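Shanthi Pramanik
A thread about towels, and how I finally came to terms with folding them (1/14)

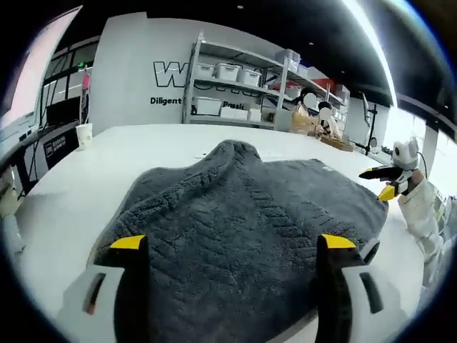
2/ I should say first that I've been folding towels badly for most of my adult life. My mother did hers in thirds, my aunt rolled them, and I did a sort of hopeful scrunch and shut the cupboard door quickly before anything could slide out again.

3/ What changed my mind was the move to Netcombe. The airing cupboard in the flat is so shallow that a bath towel folded my old way sticks out past the shelf and the door won't close. I spent the first month with it propped shut by a chair (a nice chair, too, which I would have liked to sit on).

4/ So, a dark grey one to start with. I love a dark grey towel, it forgives you for hair dye and muddy dogs and all sorts, but my goodness it shows every bit of fluff. If yours are new, wash them on their own a couple of times or you'll find grey bobbles on your pillowcases until December.

5/ The thing I had wrong all those years was starting with the fold. Start with the flattening! Get the towel on a table, a proper big one, and smooth it out with your palms from the middle towards the corners. Beds are no good for this, everything sinks.

6/ If it has come up in a heap, find two corners on the same short side, lift, and give it one good shake before you lay it down. Terry cloth clings to itself something terrible and you can tug at a lump for ages when a single shake would have sorted it.

7/ Then look for the label. I always put the label at the far end on the right, and I've done it so often now that my hands go looking for it by themselves. It means every towel in the pile ends up facing the same way, which pleases me more than I can really justify.

8/ Long sides in first, each to the middle, so you have a long strip. Then fold the strip in half, and then into thirds if it's a bath towel, or just in half again for a hand towel. Press down gently each time. Don't squash it, you want a bit of bounce left in the loops.

9/ Several of you asked which towels I buy. Mine are mostly Dedetti, the middling-thick ones, and I have two very old Flaltby ones that came from my gran and are as thin as tea towels by now, and dry you better than anything. I won't hear a word against them.

10/ Someone also asked about fabric softener. I gave it up last spring and I don't miss it. The towels felt a little crunchy for the first few washes, I'll admit, and then they seemed to come round. Half a cup of white vinegar in the drawer now and again if they smell musty, and plenty of time on the line when the weather lets you.

11/ And storage! I'm a great believer in plain white bins with lids, on open metal shelving, for anything that isn't used every day. Beach towels, the spare bath mat, the raggedy ones we keep for the dog. Put the lids on or you will be dusting your linen, and there is no sadder job on a wet afternoon.

12/ Mine live on a Sarkar shelving unit in the back room and I have 3 of the bins just for towels. Label the short end, the one that faces you. I labelled the lids the first time round and had to lift everything down to read them, so learn from me there.

13/ A bath towel takes me around 89 seconds from heap to pile, label finding included. My sister says she can do it in half that and I've asked her to come round and prove it. She hasn't yet, though she did send me a photo of her own cupboard, which was very tidy and rather smug.

14/ That's the towels, then. Fitted sheets are next, when I've got my courage up, and if anybody has a method that works on a deep mattress, please put it in the replies, I've tried four off the internet and ended up wearing one of them like a cloak. Kettle's on now, and there's a wash just finished.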